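7/7/23

Catstead Linen Exchange has moved its summer blanket collection to the old seed store on Julbridge Road, and donations are being taken there until the end of September. The exchange passes on used bedding and warm clothing to households in Catstead and Ueda.

Last year it handled 1140 items, of which 695 were blankets. Organizer Esperanza Escobedo said the new space has shelving along two walls, so bedding can be sorted by size as it comes in.

Items should be washed, dried and folded before drop-off. Large pieces are easiest to fold on a bed: spread the blanket flat on top of the sheet, smooth out the creases, bring the two ends together, then fold in half again until it fits in a shopping bag. Dark fabrics should be bagged apart from white sheets. Please check shirts for anything left in the pockets.

Each household may bring up to 30 items. Pillows, electric blankets and mattress toppers can't be accepted. Aníbal Mendes will collect from homes in Ueda for anyone without a car, with a limit of 5 bags per stop.

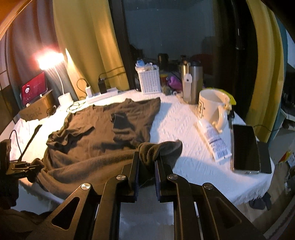

Does a blanket have to be in perfect condition to be donated?

Small repairs and light fading are fine, but blankets with holes, heavy stains or a strong smell will be turned away.

Collection requests for Ueda can be left at the front counter of Devisier Hardware during store hours.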